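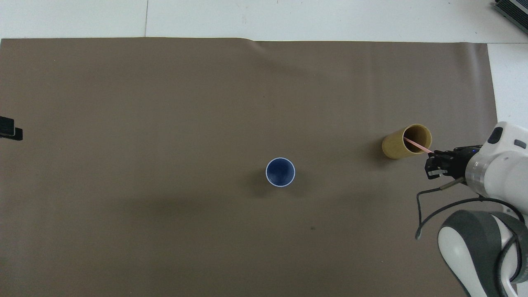
Ob man denn singen können müsse, wollte Lombardi letzte Woche unter meinem alten Beitrag wissen, und ob wir überhaupt noch jemanden nehmen, wo das Stück doch sicher schon besetzt sei. Nein und ja! Singen muss keiner, und besetzt ist bisher ziemlich wenig. Also schreibe ich den Aufruf jetzt noch mal ordentlich auf, mit allem, was ich beim ersten Mal vergessen hatte.

Wir suchen Mitspielerinnen und Mitspieler für unser Hörspiel »Markis«. Das ist kein Schreibfehler und hat auch nichts mit Adel zu tun, so heißt im Stück die Fähre, auf der fast alles spielt. Eine Nacht, eine Überfahrt, dichter Nebel, und irgendwann merken die Leute an Bord, dass der Hafen von Caltosstead längst hätte auftauchen müssen. Mehr verrate ich nicht. Das Manuskript habe ich selbst geschrieben, über zwei Winter, und es liegt inzwischen in der fünften Fassung vor (die vierte war zu lang, die dritte reden wir tot).

Aufgenommen wird in Pustlow, im alten Schulhaus, oben im ehemaligen Musikzimmer. Da hängen noch die schweren Vorhänge, und mit ein paar Decken an der Fensterseite klingt es richtig gut. Unten gibt es eine kleine Küche und Platz zum Warten, denn gewartet wird leider immer.

Offen sind noch 9 Rollen. Die größte ist die Maschinistin, irgendwas zwischen vierzig und siebzig, gern eine raue Stimme, gern Dialekt, sie hat ziemlich viel Text und im letzten Drittel einen langen Monolog. Dann der Kioskverkäufer, der nie aufhört zu reden. Ein Ehepaar, das sich streitet — ihr könnt euch auch zu zweit melden, wenn ihr das zu Hause schon geübt habt. Ein Kind ab zehn, das gut vorlesen kann, bitte nur mit Einverständnis der Eltern und am besten mit Begleitung. Zwei Matrosen, ein Vertreter für Gartenmöbel, eine Stimme aus dem Funkgerät. Die Funkstimme hat nur wenige Sätze und wäre was für alle, die erst mal reinschnuppern wollen.

Außerdem brauche ich dringend Leute für die Geräusche. Wir machen möglichst viel selbst und live, Ketten, Schritte auf Blech, Türen, Regenmäntel, Geschirr, das über den Tisch rutscht. Wer einen Keller voller Krempel hat, der schön quietscht, ist mir fast noch lieber als ein fertiger Schauspieler.

Zum Ablauf: Im September treffen wir uns zu zwei Leseproben, immer ab 18 Uhr, danach wird verteilt. Die Aufnahmen laufen im Oktober an mehreren Abenden, und ihr müsst nur da sein, wenn eure Szenen dran sind. Auswendig lernen braucht ihr nichts, das ist ja das Herrliche am Hörspiel. Textblätter bitte einseitig ausdrucken und nicht tackern, das Umblättern hört man sonst bis nach Caltosstead.

Geld gibt es leider keins. Wir haben 500 Euro für alles zusammen, davon gehen Mikrofonmiete, Heizung und Suppe ab. Fahrtkosten kann ich in kleinem Umfang erstatten, sprecht mich einfach an. Am Ende bekommt jede und jeder die fertige Fassung, und im Advent hören wir sie gemeinsam im Schulhaus, mit Licht aus.

Wenn ihr Lust habt, schickt mir ein paar Zeilen und eine Sprachnachricht von höchstens 2 Minuten. Lest irgendwas vor, den Wetterbericht, ein Rezept, eine Gebrauchsanleitung, ganz egal! Ich will nur hören, wie ihr klingt, wenn ihr nicht groß nachdenkt. Schreibt bitte dazu, welche Abende bei euch gar nicht gehen und ob ihr Treppen steigen könnt, einen Aufzug hat das Haus nämlich nicht. Meine Adresse steht wie immer im Impressum, Betreff »Markis«. Meldet euch bis Ende August, für die Geräusche geht es auch noch später.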